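Pitar : relevés de pannes sur postes de bureau anciens

Fiche du jeu de données, version 3
Mise à jour : 28 juin 2024

Contenu

Pitar rassemble 2740 fiches d'intervention rédigées par l'atelier de réparation d'Irkenville. Chaque fiche correspond à un passage à l'atelier et à une seule machine. Une machine revenue plusieurs fois a donc plusieurs fiches, reliées par le champ id_machine.

Les textes sont en français. Les plus anciens ont été saisis à partir de cahiers par Malte Fuchs, les autres viennent directement du logiciel de suivi Voneck.

Fichiers

fiches.csv : une ligne par intervention, séparateur point-virgule, encodage UTF-8
pieces.csv : pièces remplacées, à joindre sur id_fiche
lexique.txt : abréviations de l'atelier
echantillon.csv : 1000 fiches relues à la main

Champs de fiches.csv

id_fiche : identifiant unique
id_machine : identifiant stable de la machine
symptome : texte libre, tel que noté à l'accueil
diagnostic : texte libre, rempli par le technicien
categorie : l'un des 8 codes définis dans lexique.txt
issue : repare, rendu_tel_quel, pieces ou inconnu
duree_min : temps passé, en minutes, vide si non noté

Le champ categorie a été attribué après coup par Detlef Sauerland. Pour les fiches de l'échantillon, l'attribution a été revue par une deuxième personne. En cas de désaccord, c'est le code de la relecture qui figure dans le fichier.

Nettoyage

Les noms, numéros de téléphone et adresses ont été retirés. Les fautes de frappe sont conservées dans symptome et diagnostic. Les durées saisies en heures ont été converties. Les doublons exacts sont supprimés, les quasi-doublons sont restés.

Limites connues

Les pannes d'alimentation sont surreprésentées : l'atelier a longtemps reçu le parc d'un seul client. Le code « autre » a servi de fourre-tout avant la version 2. Une issue « repare » signifie que la machine a démarré à l'atelier, sans suivi ultérieur.

Les connecteurs sont nommés de façon irrégulière. « Série », « COM » et « RS232 » désignent le même port dans les fiches ; le script Powell les ramène à une seule forme.
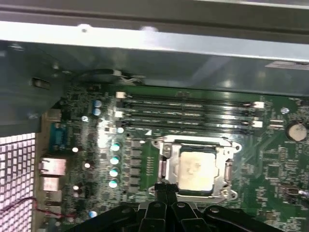

Carte mère verte dans un boîtier ouvert, avec port série bleu.

Utilisation du script

python powell.py fiches.csv sortie.csv

L'option --brut laisse les textes intacts et n'ajoute que la colonne normalisée. Les lignes sans diagnostic sont ignorées, ajouter --vides pour les garder.

Corrections

Signaler les erreurs en indiquant id_fiche et le champ concerné. Les corrections reçues depuis mai seront intégrées à la prochaine version.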